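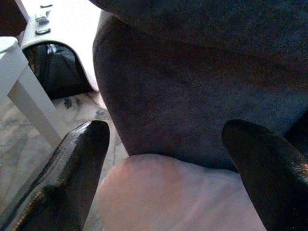 Figure 3. Wrist camera view, with the open fingers, a pale pink soft object and a dark gray one.

4.2 Grasping soft things

We first ran Kermani, our planner, on the wrist view alone, and I'll admit I expected more from it. Gray fuzz fills a lot of Figure 3, and the depth map there was mush. So Romana Slanina added the head view and a small network that scores 1024 grasp points per arm, ten times a second (almost no extra load on our machine). 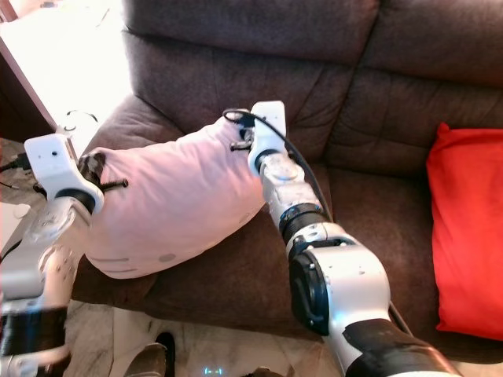 With two arms on one pillow, the controllers have to agree on how hard to pull. Ours share a single tension target, and each wrist gives way a little if the other drifts. We tuned the gains over 200 trials in May, mostly by hand, and I'd still like to learn them instead!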